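How do I get coffee smell out of plastic cups?

Eduardo Espiritu
Hi all! We have a stack of plastic cups from our September block party on Penitz Lane, and my father-in-law used 2 of them for his coffee all weekend (he makes it strong, bless him). I've washed them over and over and the smell just hangs on. I'd hate to throw them out - any ideas?

keltden_mom
Baking soda! I swear by it. Stir a big spoonful into warm water, fill the cup right up and leave it for 12 hours, then wash as usual. My mother did this with her picnic set for years and I still do it every summer. Let them air out well before you stack them again, with plenty of room around each one.
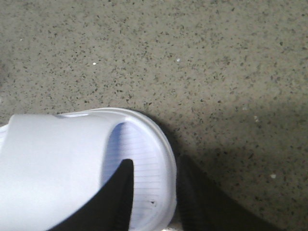 White plastic cup on its side on a stone surface.

If there's still a whiff after that, do it once more and set them on a sunny windowsill for an afternoon.

Layug80
just buy new ones, they're cheap

Zultura
Vinegar worked for me, but rinse really well or you've only traded one smell for another.

Contact us | Copyright 2024 | Back to top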